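Planning and Control for Tabletop Robots
Handout 5: From a grid square to a grasp
Course notes by Idrisa Mfinanga, last revised June 26, 2019

Where we have got to

Last time we finished calibrating the head camera, and I know a few of you went home rather tired of transformation matrices. You have my sympathy, and I'm afraid you will meet a couple more of them in this handout, but the hard part is behind you. What we want now is to take a position the perception code gives us, in table coordinates, and turn it into a motion the arm can carry out without knocking over everything on the way.

I have kept the names used in the lab code, so that you can read these notes with the repository open beside you. Skatau is the perception module, Nedum is the planner, and Samerero is the little logging tool that sits underneath both of them (do please switch it on, you will be glad of it later).

5.1 What Skatau hands over

For every object it finds, Skatau publishes a label, a position on the table plane, a height, and a confidence between 0 and 1. The position is in millimetres from the table origin. It does not publish an orientation for round things such as bowls, and for mugs it publishes the direction of the handle only when it can see the handle clearly. If the handle is hidden, the field is left empty, and your code has to cope with an empty field. A good many of last September's projects fell over at exactly this point, so write that check first, before you write anything more interesting!

5.2 Asking Nedum for a path

Nedum is a sampling planner. It throws random arm postures at the problem, keeps the ones that don't collide, and tries to join them up between where the arm is and where you would like it to be. The default budget is 2,000 samples per request, and for an ordinary reach across the table that is plenty. If the request fails, look at the log before you raise the number. Very often the goal itself is in collision, and no amount of sampling will help you there.

Two settings matter more than the others:

clearance: the smallest gap allowed between the arm and anything in the collision model. We use 20 mm.

approach_height: how far over the object the gripper stops before coming straight down. We use 80 mm. Taller objects need more.

Remember that the cable is not in the collision model. It follows the links loosely and bulges outwards when the wrist turns, so leave it some room when you choose between two paths that otherwise look equally good.

5.3 Holding and moving

Once the fingers have closed, the mug has to be attached to the gripper in the planner's model. Until you call attach(), Nedum still believes the mug is an obstacle standing on the table, and it will refuse every path that begins at the grasp. The error message is not a friendly one, I'm sorry to say. After attach(), the mug travels with the wrist and is checked against other objects as though it were part of the arm.

Look at how much of the glass bowl is covered by the wrist while the mug is in the gripper. Skatau cannot update what it cannot see, so the bowl's last good position should be kept in the model for as long as the arm is in the way. 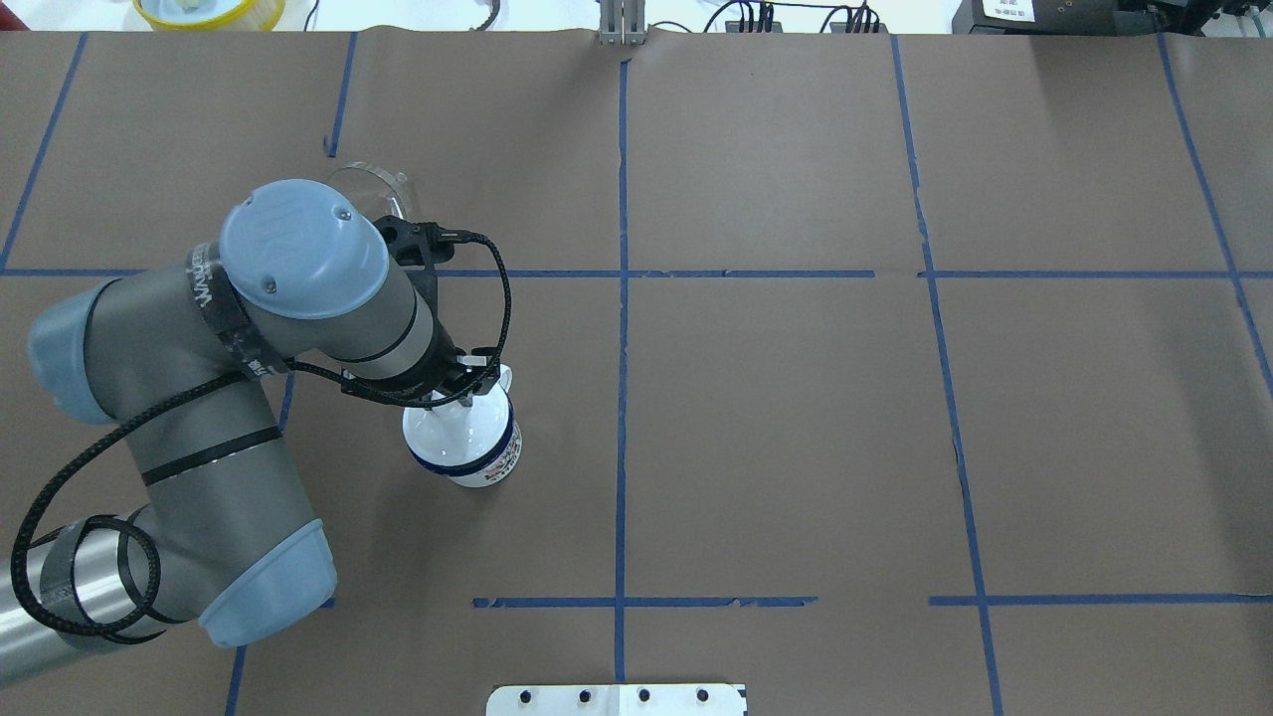

5.4 Exercises

1. Write a function that takes a table position and returns the grid square it falls in. Decide for yourself what happens on a tape line, and say so in a comment.

2. Replay log 437 in Samerero and find the moment when attach() is called. Which requests to Nedum fail before it, and with what message?

3. Change Skatau's timeout so that a hidden object stays in the model while the arm covers it. You will need the arm's outline projected into the camera view, using the matrices from Handout 4.

4. (Optional, for those who are enjoying themselves.) Read the chapter on path smoothing in the Başaran notes and apply the shortcut method to any path from exercise 2. Plot the joint angles before and after.

Please bring your answers to 1 and 2 to the next session. Exercise 3 can wait another week if you need the time.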